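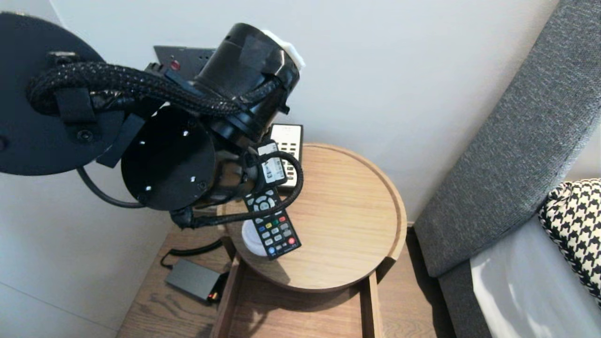 Wasserränder auf dem Nachttisch entfernen: was von den Hausmitteln übrig bleibt

Wer nach weißen Rändern auf Holz sucht, bekommt Mayonnaise empfohlen. Oder Zahnpasta, Walnusskerne, Zigarettenasche, den Föhn. Ich habe das meiste davon an alten Möbeln ausprobiert und traue inzwischen keiner Anleitung mehr, die nicht zuerst nach der Oberfläche fragt. Ein Glas Wasser am Bett reicht für einen Rand, und ob der wieder weggeht, entscheidet sich daran, was auf dem Holz ist und wie tief die Feuchtigkeit gekommen ist.

Zuerst: Welche Oberfläche ist das?

Einen Tropfen Wasser an eine verdeckte Stelle setzen, etwa an die Innenseite der Rückkante, und zehn Minuten liegen lassen. Zieht er ein und wird das Holz dunkel, ist es roh oder nur noch dünn geölt. Bleibt er stehen, kann es Lack sein, Wachs oder eine gut gepflegte Ölfläche. Mit dem Fingernagel vorsichtig kratzen: Wachs lässt sich als feiner Schmier abheben, Lack nicht. Bei älteren Stücken kommt noch Schellack in Frage. Ein Wattestäbchen mit Spiritus klebt darauf nach wenigen Sekunden. Bitte wirklich an einer verdeckten Stelle, der Fleck bleibt.

Auf Händlerangaben würde ich mich dabei nicht verlassen. Mein Nachttisch wurde als "natur geölt" verkauft und war lackiert, und zwar ziemlich dick.

Dann: Welche Farbe hat der Rand?

Weiß oder milchig heißt, die Feuchtigkeit sitzt in der Schicht über dem Holz. Das ist der günstige Fall. Dunkelgrau bis schwarz heißt, sie ist ins Holz gelangt, bei Eiche hat meist noch die Gerbsäure mit Metall reagiert, zum Beispiel mit dem Fuß einer Lampe. Gegen schwarze Ränder hilft keines der üblichen Küchenmittel, egal wie viele Sterne das Video hat.

Weiße Ränder auf Lack oder Wachs

1. Fläche abräumen, mit einem leicht feuchten Tuch abwischen und über Nacht trocknen lassen. Manche frischen Ränder verschwinden schon dabei, und ich habe den Verdacht, dass ein guter Teil der Mayonnaise-Erfolge darauf zurückgeht.

2. Ein trockenes Baumwolltuch glatt auflegen und mit dem Bügeleisen auf niedrigster Stufe ohne Dampf darüberfahren. Zwei, drei Sekunden, abheben, nachsehen. Bei Wachs besonders vorsichtig sein und bei Schellack ganz darauf verzichten.

3. Ist noch etwas zu sehen, einen Tropfen Möbelöl auf einen weichen Lappen geben und in Faserrichtung reiben. Das Öl füllt feine Risse und macht den Rand optisch schwächer. Ob er weg ist, sieht man erst nach ein paar Tagen.

4. Als letzte Stufe ganz feines Schleifvlies mit etwas Öl, ohne Druck. Danach ist die Stelle matter als die Umgebung. Wer damit nicht leben will, muss die ganze Platte angleichen.

Zahnpasta funktioniert übrigens manchmal, weil sie schleift. Nur weiß man bei keiner Tube, wie stark. Auf Hochglanz lasse ich sie weg.

Ränder auf geöltem Holz

Das ist mehr Arbeit, dafür ist das Ergebnis besser. Mit Körnung 180 beginnen, dann 240, immer in Faserrichtung und über die ganze Platte. Wer nur den Ring ausschleift, hat hinterher eine helle Delle. Bei furnierten Platten mit 240 anfangen und oft aufhören und schauen, denn viel Material ist da nicht. Schleifstaub absaugen, Öl dünn auftragen, nach 20 Minuten den Überschuss restlos abnehmen, am nächsten Tag wiederholen. Ölgetränkte Lappen draußen ausgebreitet trocknen lassen, zusammengeknüllt können sie sich selbst entzünden.

Ich habe zwei Öle nebeneinander getestet, eines von Emiler und eines von Hollari. Das von Hollari kostete 29 Euro, das andere deutlich weniger. Nach einem Winter konnte ich die Hälften nicht mehr auseinanderhalten. Vielleicht zeigt sich der Unterschied auf einer Küchenplatte, am Bett sehe ich ihn nicht.

Schwarze Ränder

Hier bleibt Oxalsäure, auch als Kleesalz im Handel. Sie ist gesundheitsschädlich, also Handschuhe, Schutzbrille, offenes Fenster, und das Pulver nicht trocken abschleifen. Nach Packungsangabe ansetzen, auf die blanke, geschliffene Fläche streichen, einwirken lassen, mehrfach mit klarem Wasser abwaschen. Das Holz wird insgesamt heller. Bei einem Erbstück würde ich vorher jemanden fragen, der das beruflich macht. Der Tischler Cleiton Mendonça, bei dem ich das einmal getan habe, riet mir ab und wollte die Platte lieber lassen, wie sie war. Sie steht heute noch mit Ring da.

Und künftig?

Untersetzer, ein Tablett, meinetwegen ein gefaltetes Geschirrtuch. Unter ein Tablett kann allerdings auch Wasser laufen, und dort bemerkt man es später. Ab und zu anheben und trocken wischen. Versiegelungen, die "dauerhaften Schutz" versprechen, habe ich nach zwei Versuchen aufgegeben: Der erste Kratzer ging durch, und ausbessern ließ sich die Stelle nicht.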